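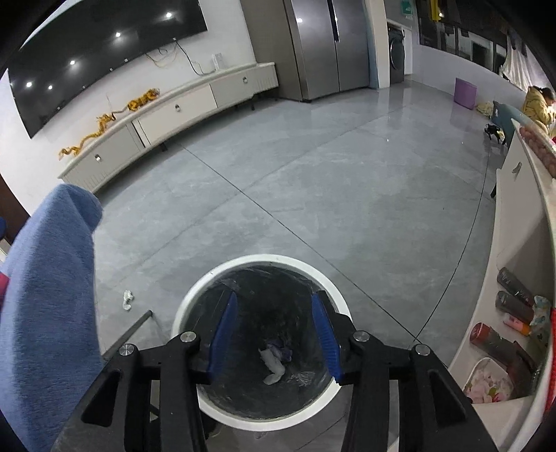 Wie lange soll man alte Briefe aufheben?
Mindestens so lange, bis man sie noch einmal in Ruhe gelesen hat, und dann am besten so lange, wie sich im Haus ein trockenes Fach für sie findet.

So halte ich es jedenfalls, und ich weiß, dass ich damit inzwischen zu einer etwas altmodischen Partei gehöre. Meine Schwägerin hat im vergangenen Juli ihre gesamte Wohnung durchsortiert, sehr gründlich und mit einem Ratgeber auf dem Küchentisch, und als sie mir am Telefon davon erzählte, klang sie so erleichtert, dass ich mich gar nicht getraut habe zu fragen, was aus den Briefen ihrer Mutter geworden ist. Ich habe dann doch gefragt, eine Woche später. Altpapier. Sie habe sie ja ohnehin nie gelesen, sagte sie, und das stimmte sicher auch, und trotzdem habe ich an dem Abend schlecht geschlafen, obwohl es weder meine Mutter noch meine Wohnung war.

Ich will ihr keinen Vorwurf machen. Wer einmal einen Haushalt auflösen musste, der weiß, wie müde man nach dem dritten Schrank ist und wie bereitwillig man dann nach allem greift, was nach einer Regel aussieht. Was du zwei Jahre nicht in der Hand hattest, kann weg, heißt es, und für Fonduegabeln und Skihosen mag das auch vernünftig sein. Bei Briefen halte ich diese Regel für ganz und gar falsch. Kein Mensch nimmt einen Brief alle zwei Jahre in die Hand. Man nimmt ihn in die Hand, wenn er kommt, dann vielleicht noch zwei- oder dreimal in den Tagen danach, wenn man antworten will und nach einer Formulierung sucht, und dann liegt er da, manchmal ein halbes Leben lang, und wartet auf eine Gelegenheit, von der weder er noch wir etwas wissen.

Ich habe als junge Frau einige Jahre in Irland gelebt, in Clenside, einem Ort mit einer langen Hauptstraße, viel Wind und dem Kaufhaus Moynihan, in dem man Wolle, Nägel und Trauerkarten am selben Tresen bezahlte. Ich wohnte zur Untermiete bei Philomena Buckley, und Philomena schrieb Briefe. Sie schrieb nach Boston und nach Leeds und an eine Cousine, die drei Häuser weiter wohnte und mit der sie sich mündlich nicht mehr gut verstand. Schriftlich ging es prächtig! Die beiden haben einander Rezepte geschickt und Beileid und einmal eine sehr ausführliche Beschwerde über einen Zaun, und wenn sie sich auf der Straße begegneten, nickten sie. Damals fand ich das komisch. Heute denke ich, dass die zwei etwas verstanden hatten: Auf dem Papier war Zeit für den zweiten Gedanken, und der war bei beiden der freundlichere.

Als Philomena starb, blieben über 500 Briefe zurück, in Keksdosen und Schuhkartons und in der Kommode im Flur, auf der das Telefon stand. Ihr Neffe Peadar Mac Suibhne schrieb mir damals, ob ich etwas davon haben wolle, meine eigenen Briefe aus Deutschland seien ja auch dabei. Ich habe mir ein Päckchen schicken lassen und dann jahrelang nicht hineingesehen, aus Scheu vermutlich. Man begegnet sich selbst nicht gern mit sechsundzwanzig. Am 28. Dezember, zwischen den Feiertagen, als der Besuch abgereist und vom Braten noch genug da war, habe ich die Schnur endlich aufgemacht und bin bis in die Dunkelheit im Sessel sitzen geblieben.

Was stand darin? Nichts, was man drucken müsste. Ich schrieb über das Wetter, über eine Stelle, die ich nicht bekam, über einen Mantel. Seitenlang über diesen Mantel, den ich mir nicht leisten konnte und dann doch gekauft habe und an den ich mich überhaupt nicht mehr erinnere. Über die Dinge, die ich heute als die großen Ereignisse jener Jahre erzählen würde, steht fast nichts da, ein Halbsatz hier und einer dort. Ich habe mein Leben offenbar im Nachhinein ziemlich umgeräumt, wie es wohl alle tun, und bin nun froh um einen Zeugen, der sich davon nicht hat beeindrucken lassen.

An dieser Stelle kommt meistens der Einwand mit dem Computer, und er kommt bei uns in der Familie von den Jüngeren, die ihn sehr nett vortragen. Man könne doch alles einscannen. Natürlich kann man das, und ich habe großen Respekt vor Leuten, die es wirklich tun. Mein Nachbar Haris Nikolovski hat die Feldpost seines Großvaters Blatt für Blatt eingelesen, beschriftet und an alle Enkel verteilt, und so ist sie nun an sechs Orten zugleich vorhanden, was ich von keinem meiner Schuhkartons behaupten kann. Er hat die Originale allerdings behalten. Auf dem Bildschirm, meinte er, sähen alle Briefe gleich groß aus. Darüber habe ich lange nachgedacht, denn es ist ja so: Ein Zettel, der aus einem Heft gerissen wurde, und ein schwerer Bogen mit Wasserzeichen sagen schon etwas, bevor man das erste Wort entziffert hat. Und dann die Ränder, die bei Philomena immer vollgeschrieben waren, einmal außen herum, sodass man das Blatt beim Lesen drehen musste wie ein Lenkrad.

Der zweite Einwand wiegt schwerer, und ich will ihn nicht kleinreden. Briefe können wehtun, und manche gehen die Nachkommen schlicht nichts an. Eine Freundin, Muireann Foley, hat die Briefe aus ihrer ersten Ehe im Garten verbrannt und es nie bereut. Gut so. Sie wusste, was sie verbrannte. Sie hatte jeden einzelnen noch einmal gelesen, einen ganzen verregneten Nachmittag lang, und dann entschieden, und gegen eine solche Entscheidung habe ich nicht das Geringste. Mir geht es um das andere, das Wegwerfen im Vorbeigehen, mit der Kiste schon unter dem Arm, bei dem man den Inhalt gar nicht erst ansieht, um nicht aufgehalten zu werden. Aufgehalten zu werden halte ich in diesem Fall für das Mindeste, was man einem Menschen schuldet, der sich hingesetzt und geschrieben hat.

Praktisch ist der Aufwand übrigens gering. Ich habe ein Regalfach im Schlafzimmer, an der Innenwand, denn an der Außenwand wird es feucht. Die Briefe liegen nach Absendern, die Umschläge bleiben dran, weil auf den Umschlägen das Datum besser zu lesen ist als innen, wo meine Tante grundsätzlich nur den Namenstag angab. Gummibänder habe ich alle entfernt, sie kleben mit den Jahren fest. Auf jedem Bündel liegt ein Zettel, wer das war und woher wir uns kannten, für diejenigen, die später einmal davorstehen. Sie dürfen dann damit machen, was sie für richtig halten. Ich bitte nur darum, vorher ein paar davon zu lesen, und das steht auch auf dem obersten Zettel.

Meiner Schwägerin habe ich im neuen Jahr geschrieben, mit der Hand, vier Seiten, größtenteils über die Renovierung im Treppenhaus und über die Frage, ob man Quitten einfrieren kann. Sie hat angerufen und sich bedankt, und wir haben fast eine Stunde geredet. Den Brief, sagte sie gegen Ende, habe sie erst einmal in die Schublade gelegt.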